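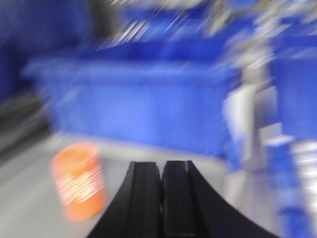 Trips Factory Visits Fairs Food Contact

Trips > Factory Visits > Tindham

I'd been meaning to get over to Tindham since the spring, and what finally got me moving was a flyer for the Rekgate open day, taped up in the post office next to a lost cat. Rekgate is the sorting and packing place out on the river road, the long low building you pass on the way to the garden center. I have driven by it for years and had no clue what went on inside (my best guess was carpets!).

So, 6 September 2024, off I went, on my own because everybody else had better plans. Parking was in the field behind the loading docks, and if you go next time, wear shoes you don't care about. Mine are still drying on the porch. It's a 167-step walk from the field to the front door according to the sign they'd put up for the kids, who were all counting out loud and all getting something different.

What Rekgate does is take in mixed goods from stores, mostly returns and leftovers and things with a dented corner, and sort them back into groups so they can be packed and sent out again. I know that sounds dull. I stayed three and a half hours and missed lunch.

The tour starts in the receiving hall, where the pallets come in. You stand behind a yellow line and a guide with a headset tells you what's being opened. Ours was great, very dry, and she'd worked there long enough to guess what was in a carton by the sound it made when it hit the table. She got four out of five. The fifth was bath mats and she took it pretty hard.

After that you go through to the sorting room, and this was my favorite part. It's all small stuff in there, cups and cans and tubs and packets, and everything has to end up in the right bin before it goes down to packing. They had a practice table set up so visitors could have a try. I was put with a dad and his two boys and we were slow, slow, slow. You'd think a cup is a cup, but they sort by size and then by what shape it's in, and I kept wanting to put things together by color like I do with the laundry. The younger boy was faster than me by a mile and he let me know it.

I asked about the bins, as I'm the kind of person who asks about bins. They get them from a company called Galtonex, and the guide said they tried a cheaper kind a few years back and the rims split over the winter. Now they buy a hundred at a time, always the same ones, and the old ones go to the break garden for tomatoes. I saw the tomatoes. They were doing better than mine.

Packing is upstairs, and it's loud. Bring earplugs if you're sensitive, though they do hand out the foam ones. On a regular shift they send out 1000 cartons, and in August, when the back-to-school things come through, it's more than that and they run an extra evening crew. There's a wall with shift photos going back to when the place opened, lots of big hair and one very good mustache. I could have stood there another half hour but the next group was coming up the stairs behind us.

Then the cafeteria, where I'd planned on just a coffee. The catering was by Ortuño, the bakery from the square in Tindham, and if you've never had their almond rolls, go this weekend. I had one, and then I had another one, and I took two home in a napkin. Coffee was free, the rolls were a dollar each, and the line was long but moved along fine. There was a soup too but it was gone by the time I got up there.

A few things I'd change. The signs inside were confusing, and I ended up in a supply closet looking for the restroom (second door on the left, for the record, NOT the first). The tour groups were a bit too big as well. We had almost 70 people in ours at the start, and in the receiving hall the folks at the back couldn't hear a word. They split us in two for the sorting room and it was much better from there on. I'd also love it if the practice table stayed open all day, because we only got ten minutes and I was just getting the hang of the small cans.

There's a little shop by the exit with odds and ends that can't be sent back out, all priced to go. I came home with a colander, a pack of dish towels and a doormat that says WELCOM. I love it.

They told us the next open day will be in the spring, date to come, and it'll go up on the post office board again. Sign up for one of the morning groups if you can. By two o'clock the field was so chewed up that a tractor was pulling cars out, and I was third in line for it.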